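Stula Yard Sign Post

Posted in August by the Imside product desk
14 shares | 2 comments

The Stula is a steel yard sign post for real estate listings. It holds a standard hanging panel, takes a rider above or below it, and goes into the ground without digging a hole.

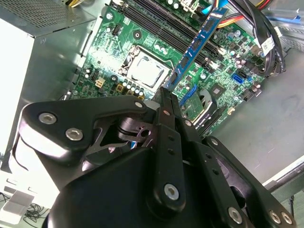

Most agents who move to the Stula are coming from wood posts. Wood looks good in front of a house, but it is heavy, it needs a hole, and most offices end up paying an installer for every listing. The Stula comes apart into 3 pieces that fit across the back seat of an ordinary car, so an agent can put it up on the way to the first showing and take it down after closing.

How it goes in

The bottom piece is a ground stake with a foot plate. Push it in with your foot or tap it down with a rubber mallet, then slide the upright over the top and lock it with the pin. The arm goes on last. In normal lawn soil you won't need any other tools. In very dry or stony ground, water the spot the evening before or start the hole with a bar. Do not hit the upright itself, as this can bend the collar and the pin will no longer line up.

Call your local utility marking service before you place any post. Sprinkler lines are usually not marked, so ask the seller where they run.

What it holds

The arm has 2 hanging points with closed hooks, so the panel stays on in wind. A second pair of holes in the arm takes a rider such as "Open House" or "Under Contract." Riders are not included. There is also a bracket on the upright for a flyer box — we sell one, but most boxes with a flat back will fit.

If strong wind is forecast, take the panel off and leave the post standing. The post is fine by itself. A large panel acts like a sail and will work the stake loose in soft ground.

Finish

The standard color is white. The Lã finish is an off-white with a matte surface. It shows less dirt than the white and is a better match for brick and stone houses. We also stock black, which some agents like for newer homes and condos. All three are powder coated. Scratches can be touched up with the paint pen sold on the spare parts page — let it dry fully before you stack the posts.

Panels are printed separately. Send us your artwork or use one of the layouts in the panel section. Check with your broker and your state's advertising rules before ordering, as many states require the brokerage name to be shown at a certain size.

In the box

Ground stake with foot plate, upright, arm, locking pins, hanging hooks, and a cap for the top of the upright. The carry bag is sold separately.

Ordering

Single posts ship from our Jamton warehouse. Brokerages ordering 100 or more get their own price and can have the cap printed with a logo. Printed caps can't be returned. You can also pick up orders at the Jamton counter if you call ahead.

The Stula is covered by a 2 year warranty against rust-through and broken welds. It does not cover posts hit by cars or mowers. Spare pins, hooks and caps are always in stock and can be ordered one at a time.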